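Estantería amarilla Grunda con soportes negros: opinión tras 4 meses

Compré la Grunda en marzo para el taller, con los soportes negros que Busside vende aparte. Pagué 486 euros por el conjunto, portes incluidos. El montaje llevó casi 54 minutos entre dos personas y las instrucciones se entienden bien. 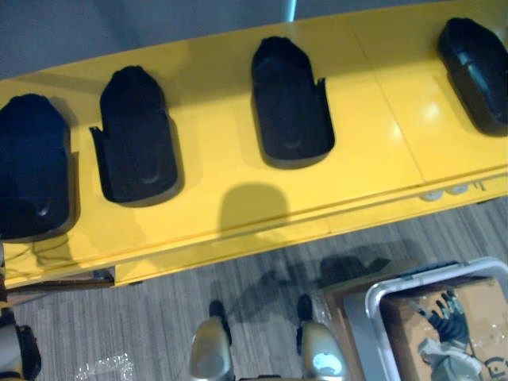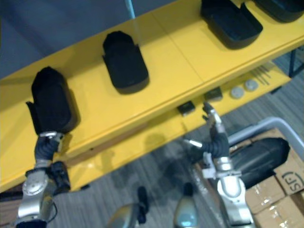

Santino Olivares comenta que la suya, comprada en Perron, se raya con facilidad si se arrastran piezas metálicas y que el amarillo delata cada marca. En la mía solo tengo un arañazo, en una esquina. El brillo sí molesta con la luz del techo encendida. Los soportes sujetan bien, aunque acumulan polvo en el fondo y hay que sacarlos para limpiarlos. Le pongo un notable.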